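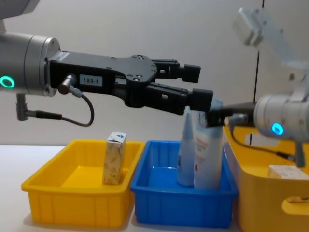 Looking After Foam Armor Between Conventions

Posted 16 February 2022 in Costume Workshop

You wore it for one day at Jalness, it was photographed next to a vending machine, and now it lives in your hallway. A full set of foam armor takes up the space of a second adult and pays none of the rent. The tips below are for people who plan to wear theirs again in June and would like the left shoulder to still be shaped like a shoulder.

Most of this was learned on a suit of Eskola knight armor, the second-season version with the ridiculous collar. It applies to pretty much any character who dresses as though doors haven't been invented.

Clean it before you put it away

Turn every piece inside out as far as it will go, or at least turn it over. The outside has paint on it and will look fine. The inside has been pressed against you for nine hours in a hall full of people buying keychains.

Wipe the inside with a cloth wrung out in warm water and a drop of dish soap, then again with plain water. Leave the pieces open side up overnight. A fan helps. A hair dryer also helps, right up until the chest plate remembers that it used to be flat.

Makeup around the neck edge comes off acrylic paint with a makeup wipe if you're gentle. Test the back of a leg piece first. If color comes off on the wipe, stop, and accept that your knight has been eating spaghetti.

Straps and buckles

Elastic gives up long before foam does. Stretch each strap and let go. If it takes its time coming back, replace it now, while you have a table and good light, and save yourself doing it in a parking garage in Findale with a safety pin in your teeth.

Undo all the buckles for storage. Hook-and-loop tape should be closed on itself, or it will find your wig.

Fixing split seams

Nearly every split happens at the armpit or the knee. Pull the seam open a little more than it wants to go and pick out the old glue, which rolls up under your thumb. Brush a thin coat of contact cement on both faces. I use Puvix from the small can, having learned what happens to the big can by the second month. Let it go dull before you press the sides together. You get one try at lining them up, so start from the middle.

Open a window. Open another one. If the glue starts to smell pleasant, go and sit outside for a while.

For a tear in the middle of a panel, back it with a patch of 5 mm foam, cut larger than the tear and with the edges shaved thin. From the front you'll see a line. Call it battle damage. The character has been through 198 chapters and would have a mark or two by now.

Touching up paint

Sand chips with 800 grit, lightly, in little circles, until you can't catch the edge with a fingernail. Seal bare foam before painting it, or it will drink the whole bottle. Two coats of sealer, then color, then whatever clear coat you used last time. If you didn't write down which clear coat you used last time, welcome. There are a great many of us.

Write it down this time. Masking tape inside the back plate is a good place: paint name, shade, finish. 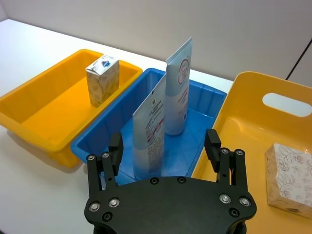 STORAGE

Heat is what ruins foam, and weight comes right after it. So no attic, no car trunk, and no pile with the boots on top. My first set of arm guards spent a summer under a sewing machine and came out as coasters.

Stuff the curved parts with old T-shirts or crumpled paper. Skip newspaper against pale paint unless you want the sports results on your thigh. Helmets go on a foam head, or on a mixing bowl if the foam head is already busy with a wig.

If you're buying a tub, measure the chest plate first. Mine wanted one 55 cm across on the inside, and the measurement on the label was for the lid. Leave the lid resting loosely for the first week, then check for any smell. Put a sheet of baking parchment between painted pieces. Never plastic wrap, which sticks to clear coat and takes a souvenir.

Swords and staffs are stored flat. Leaning one in the corner gives you a curved sword, and then you need a different character.

Once a month or so, take the lid off and have a look. Press on the knees and wipe off any dust. Try on the helmet if you must, but check who's home first.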